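Sorting cell back up after cable rub at Wosa

The bin-picking cell at Wosa is running again after a morning off for cable work – back at 11, an hour later than planned.

The trouble was the usual one. Lines to the gripper had been rubbing where the arm turns, and the outer jacket on one had gone through. No fault on the controller, just a stop every so often that cleared itself and came back. Munasinghe, the firm that looks after the arm, swapped the worn line, left more slack at the wrist and went round the rest of the ties. Two old ones cut off and replaced.

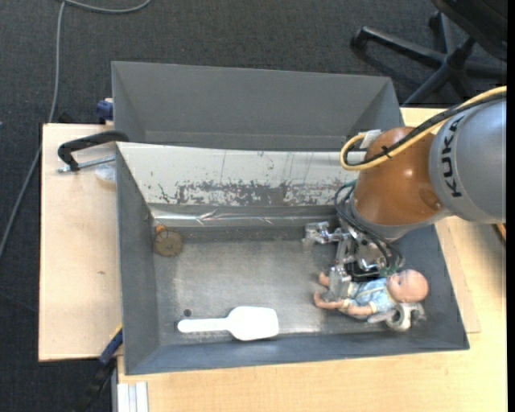

Ivus newsdesk

On the KUKA the yellow and black cables run together over the top of the arm and loop out beside the orange joint, with a tie holding the pair. The hoses below have their own bow down to the gripper. Both need room to move. Too tight and they pull at full reach, too loose and they catch the bin wall.

Bins were next. They are held with clamps and had crept a little, so the clamps were slackened, the bins squared up and everthing nipped back down. Position check afterwards, then a slow run at 40 per cent speed before going back to normal.

The facing on the rear wall of the front bin is badly worn, with dark patches where the pale surface has gone. It stays for now. A new panel is on order from Birnix and should be in by June, fitted at the next stop so the cell only goes down once.

Cable checks move to every 2000 picks. Operators are asked to look at the loop at the start of each shift and log any rubbing straight away – dont wait for the cell to stop. Spare ties are in drawer 21.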